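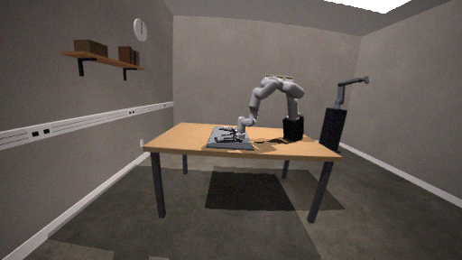

Bench layout, render. Wooden table, gray mat on the left-center of the top, small dark objects on the mat.

April 2024
Glue-up notes, hide glue vs. liquid, continued

Picked up where the last page left off. The Fillach order came in, so there is enough dry hide glue to finish the set without mixing old and new stock. Marked the new jar with a strip of blue tape. The old jar is for sizing end grain only until it runs out.

Soaked the granules in cold water overnight in the fridge, two parts water to one part glue by weight. Brought the pot up slowly to 60 C and held it there. The first batch got away from me while I was on the phone and went well past that, and it smelled wrong afterward. Threw it out. Please don't walk away from the pot in the first half hour, the dial reads low until everything has warmed through. Use the stick thermometer.

Test pieces are hard maple, all from the same board, planed and then jointed the same morning. No sanding on the glue faces. The lap joints are cut long so there is something to grab when we break them. Labels are in pencil on the back face: H for hot hide, L for the liquid from Gradidby, P for the ordinary yellow glue as a reference.

Hot hide: warmed the maple on the radiator before spreading. This made more difference than anything else I changed. On cold wood the glue gelled before the clamp was on and the line stayed thick, you could feel it with a fingernail. On warm wood it squeezed out in a thin even bead. Open time is still very short. Have the clamp already set to width, and do a dry run first.

Liquid: much easier to live with. Plenty of time to line things up. It creeps under clamp pressure though, and two of the laps slid out of square before I noticed. Next time, a pinch of salt or a brad in the waste. It also takes forever to set in this weather. Left those in clamps until the next day and the squeeze-out was still rubbery.

Yellow: no surprises.

Break test, by hand in the vise with the long lever. This is not a real strength test and I don't want anyone quoting it as one. What I looked at was where the piece let go. P broke in the wood every time. H on warm wood broke in the wood, H on cold wood let go along the glue line with a glassy face. L was mixed – mostly wood failure, with a shiny patch near one end on the ones that had crept.

Humidity box: the remaining laps are in it now with a tray of wet sponge. The Hsiao meter in the box and the one on the wall don't agree, and I trust the wall one. Need to put both in a sealed bag with salt slurry and see which is off. Until then, write down both readings.

Reversibility, quick try: warm water and a thin palette knife on one H joint. Opened cleanly once the water got in, but getting it in took patience. A drop of alcohol at the corner crazed the glue and helped. The L joint opened faster. Didn't bother with P.

Chair for Skarivness: given all this I would use hot hide on the back rails, where somebody will want to get in again someday, with the rails warmed first. Liquid on the seat frame, which is a slow awkward assembly with too many parts for one pair of hands. The old glue in the mortises has to come out before any of that. Scrape, then warm water, then leave to dry for a couple of days.

To do
Wash the glue brushes in hot water, not cold
Replace the lid gasket on the pot
Order more 600 grit, down to the last sheets
Move the clamp rack away from the window
Pull the humidity box samples in May and break them the same way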